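¿Os habéis fijado alguna vez en cuántas cosas hacen falta para preparar una merienda? Parece fácil, pero en una cocina cada objeto tiene su trabajo, y hoy vamos a aprender unos cuantos jugando a las cocinitas, que es como aprendimos casi todos los mayores (¡y algunos seguimos jugando!).

Empecemos por el colador, que los más finos llaman escurridor. Es una especie de cuenco lleno de agujeritos. Si echáis dentro unas fresas y abrís el grifo, el agua se escapa por los agujeros y las fresas se quedan arriba, porque son demasiado gordas para pasar. ¡Probadlo en la bañera!
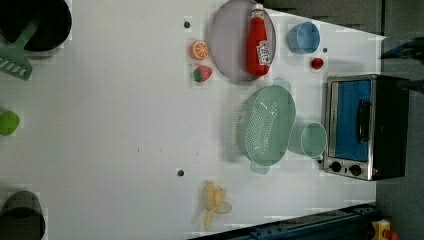 Rincón de Primeros Lectores · Ludoteca Serra

En nuestra mesa hay un colador de color verde menta, con sus asas planas para agarrarlo bien, y cerca un vaso azul clarito. También tenemos plátanos, una fresa y una rodaja de naranja de juguete. ¿Sabéis que dentro de una naranja hay gajos, y que muchas tienen 10 o alguno más? La próxima vez que peléis una, contadlos despacito.

El hornito calienta por dentro y tiene puerta de cristal para vigilar sin abrirla. Los de verdad queman muchísimo, así que las ruedecitas las mueve siempre una persona mayor, aunque vosotros ya sepáis hacerlo.

Y el kétchup, ¿de qué se hace? De tomates, claro, triturados y cocidos con vinagre y un poquito de azúcar. Con una cucharadita en el borde del plato hay de sobra.

Texto de Benedicta Aidoo

También te puede gustar
¿Por qué flota el hielo?
Los 30 juegos de mesa de la ludoteca
Cómo se hace el pan
El cuento del tenedor perdido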